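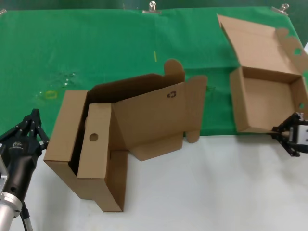

The Rerosow Tiara is a diamond and pearl diadem belonging to the princely family of Torico. It is worn by the consort of the reigning prince at the New Year reception held each January at Stuverum Palace, and by brides of the family on their wedding day.

Design

The tiara consists of a narrow base of old-cut diamonds supporting a row of upright leaves. Between the leaves hang 30 drop-shaped pearls, which can be removed and replaced with smaller diamond drops. The central leaf is detachable and has been worn as a brooch. The whole piece weighs 134 grams without its velvet band. It is stored with a fitted case bearing the mark of Nnaji, the court jeweler that made it.

History

The piece was commissioned as a wedding gift and paid for by public subscription in the town of Rerosow, from which it takes its name. More than 600 households are listed in the subscription book, now kept in the palace archive. The gift was at first regarded as the personal property of the bride, and she left it to her younger daughter. It remained outside the main line of the family for 50 years and was seen only at private events.

The tiara returned to the reigning branch through marriage. It was then placed in the family trust, under which it may be lent but not sold.

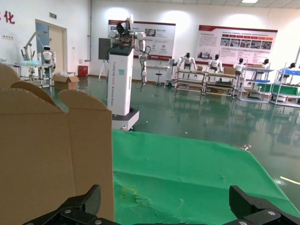

Adebayo Etim has disputed the claim that the pearls are original, writing that the earliest wedding portrait shows only diamond drops and that the pearls "belong to the second generation of its wearers." The palace catalog gives no date for them — it records only that they were in place when the tiara entered the trust.

Use and display

Under household custom, the tiara is not worn during periods of court mourning. Princesses by marriage may borrow it for their weddings with the written consent of the reigning prince, although several have chosen a floral wreath instead.

The tiara was shown to the public for the first time in an exhibition of wedding gifts that opened at Stuverum Palace on Tuesday, December 9, 2025. It was displayed with the pearl drops attached, next to the subscription book.
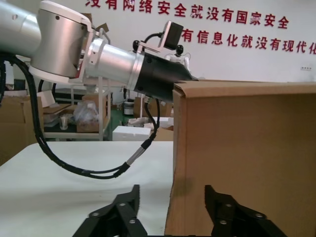
Robotic arm and large cardboard box

See also

Princely family of Torico
Stuverum Palace
Court mourning in Torico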